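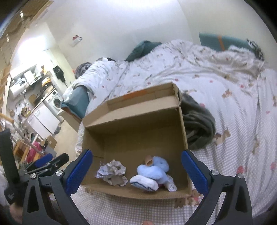
Die Umzugskiste im Wohngebrauch

Als Umzugskiste im Wohngebrauch bezeichnet man einen Karton, der nach Abschluss des Transports nicht entsorgt, sondern als Möbelstück auf Zeit weitergeführt wird. Die Zeit ist dabei selten begrenzt. Verbreitet ist die Form vor allem in kleinen Wohnungen, in denen Bett und Küche denselben Raum teilen.

Bevorzugter Standort
Der Karton steht meist auf dem Bett, der einzigen größeren freien Fläche des Haushalts — frei allerdings nur bis zum Abend. Die Bettwäsche dient als Sortierunterlage und sollte das aushalten.

Inhalt
Typisch sind Plüschtiere, zerknülltes Papier und Folie. Aurelio Mendoza unterscheidet in seiner Schrift »Karton und Gemüt« (Panuvcombe, 2. Auflage) zwischen Füllgut und Polstergut, räumt aber ein, dass die Grenze nach einigen Wochen verschwimmt. Kuscheltiere zählt er zu beiden Gruppen.

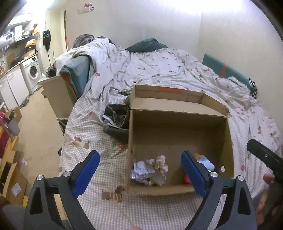
Offener Karton mit Papier und Folie auf einem Laken mit Dackeln und Erdbeeren

Verwandte Formen
Der Stoffkorb gilt als gesellschaftsfähige Variante. Er erfüllt denselben Zweck, wird Besuchern gegenüber jedoch als Einrichtung ausgegeben. Häufig stehen beide nebeneinander, wobei der Korb den Karton ablösen soll — ein Vorgang, für den Mendoza 30 Tage veranschlagt und in seinem eigenen Haushalt 33 brauchte.

Siehe auch: Krimskramsschublade, Wäschestuhl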